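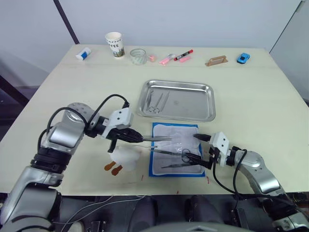
## Tralico two-arm instrument set

Tralico is a pair of arms with matching grippers, sold for research on fine handling. Each gripper closes on ordinary hand instruments such as tweezers, so no special tool mounts are needed.

### Method and result

Ji-hoon Bae and Konrad Kaczorowski used the set at Lidinport to train one policy for both arms on suture practice tasks. They compared training on 514 demonstrations with training on 2,772. The larger set gave steadier thread handovers -- most of the gain came in the first 1,630.

Other items were left on the table during recording, and their places were changed every 75 runs.

### Supplied with

- two arms with grippers and cables
- recording software (Song)
- task files from the study

Orders go through Grinuvier.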